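**Sesovano classroom gripper kit – equipment page of the Gastden school robotics club**
Last changed 15 Feb 2025

The Sesovano is the two-finger gripper which our club uses for the cloth task in the Cendinberg student competition. We build it ourselves from a parts set, and since January we also lend and sell the set to other school clubs. On this page you find what is included, what you must have already, and how we work with it.

Price for schools and clubs: 362 euros, without the arm. Lending for one school term: free, you pay only the postage in both directions.

## What is in the set

- 2 curved fingers, black, already drilled
- 2 rounded finger pads, grey, and 2 spare ones
- 1 servo motor with cable
- 1 wrist plate with the Jakab hole pattern
- 1 small wrist camera with holder
- 20 screws in one bag (you need fewer, but they like to roll under the cupboard)
- 1 printed building guide in English, 6 pages

The arm, the power supply and the computer are not included. If your arm has another hole pattern, please write to us before you order. Kheri Magesa has drawn adapter plates for two other arms and can send you the file.

## Main data

| | |
|---|---|
| Weight with camera | 496 g |
| Fingers | two, both move together |
| Pads | changeable, one screw each |
| Control | USB, with our Python library |
| Building time | one afternoon for two students |
| Recommended age | from 14 years, with a teacher for the first power-on |

## What it is good for

We have made this gripper for soft things. In the competition the robot must take a towel from a table, lay it flat and fold it two times. Hard fingers with flat metal ends were not good for us, they pushed the towel away or took two layers together. The round pads press on a smaller place, so the cloth comes up between them as a small fold and the gripper can close on it.

It can hold also sponges, socks, small soft toys and paper cups. It is not meant for tools, glass or anything heavier than a full pencil case. The servo becomes warm if it must hold for a long time, and then the software opens the fingers.

## How we practise in the club

Our students work in pairs. One student drives the arm by hand with the leader handle, the other looks only at the camera picture and says when the pads are in the right position. After some tries they change. Bianka Pap, who leads the beginners' group, asks them to write down for each try where the first grip was made, because a bad first grip is nearly always the reason for a bad fold.

We start each try with the towel crumpled, not flat. It is more difficult, but the competition rules want it so. A light-coloured towel on a white table was hard for our first program, which searched for the edge by brightness. Now the program looks at the colour, and a lime-green towel works much better than the cream one from before.

The approach is the part where beginners hurry too much. The gripper must be open, with both pads just over the cloth and a ridge or a fold between them, before anybody gives the command to close. Then go down slowly. If the pads touch the table before they close, lift and begin again. 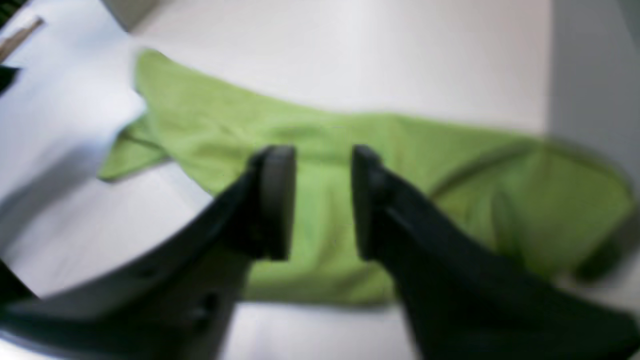
## Building and first start

1. Fix the wrist plate on the arm and put the servo in its place. Do not tighten the screws completely yet.
2. Mount both fingers with the curved side to the outside. The pads must look at each other.
3. Connect the USB cable and start the program `centre.py`. The servo goes to the middle position.
4. Tighten the screws now – with the hand, never with an electric screwdriver.
5. Run `open_close.py` with nothing between the pads. If one finger arrives earlier than the other, go back to step 3.
6. Mount the camera last and turn it until you see both pads in the picture.

## Known problems

**The pads become slippery.** Dust from the towels collects on them. Wipe them with a damp cloth and let them dry well. We change ours two times in a school year.

**The camera picture is dark on one side.** Usually a lamp stands behind the arm and the fingers make a shadow. Move the lamp, the software cannot repair this.

**The gripper makes a clicking noise.** One of the servo screws is loose. Please stop and check it before the next try.

## Ordering and lending

Write to Inese Eglītis at the club address with the name of your school, the type of your arm and the number of sets. We build the sets in small series, so the delivery can take up to six weeks. For lending there is a waiting list, and clubs which are registered for Cendinberg come first.

Questions about the Python library please send to Gerardo Dimaculangan. He answers in the evening, after his lessons. If a finger is broken, send us a photo of it and we post a new one without cost during the first year.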